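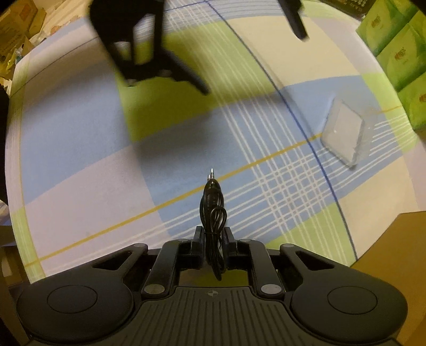 A reader wrote in to ask why her foundation goes patchy by lunch, even though she puts on primer every morning. Her skin is dry on the cheeks and oily on the nose, and she had already tried two new foundations before writing.

In most cases like this the trouble is what goes on underneath. Moisturizer, primer and foundation all need a little time to set, and if they are stacked up too fast they slide around and ball up. The steps below are the ones I use on weekdays.

What you need
A gentle cleanser
A light moisturizer (I use the Dremeo gel in winter and summer)
Primer
Liquid foundation
A damp sponge
Loose powder and a small fluffy brush

Step 1. Wash your face with lukewarm water and pat it dry. Leave it very slightly damp.

Step 2. Smooth on a pea-sized amount of moisturizer. Dry cheeks can take a second thin layer. Skip the second layer on the nose and forehead.

Step 3. Wait 90 seconds. Brush your teeth or do your hair. Your skin should feel soft but not slippery when you touch it.

Step 4. Press primer onto the nose, chin and center of the forehead with your fingertips. Don't rub. If your primer is silicone-based, check that your foundation is too – a water-based one on top will often separate. The Ruseo primer and the Parisi foundation work well together for me.

Step 5. Wait another 30 seconds, then dot foundation on the middle of the face and bounce it outward with the damp sponge. Use less than you think you need. You can always add more over redness.

Step 6. Tap powder on the oily areas only. Powder on dry cheeks is what makes them look flaky by noon.

If it still goes patchy
Blot with a tissue before you touch anything up. Adding powder over oil makes it cake. If you see little rolls of product on your skin, cut the moisturizer in half the next day and change nothing else.

Flivow sponges should be washed after every use and replaced when they start to tear. Mine usually last until July if I start a new one in spring.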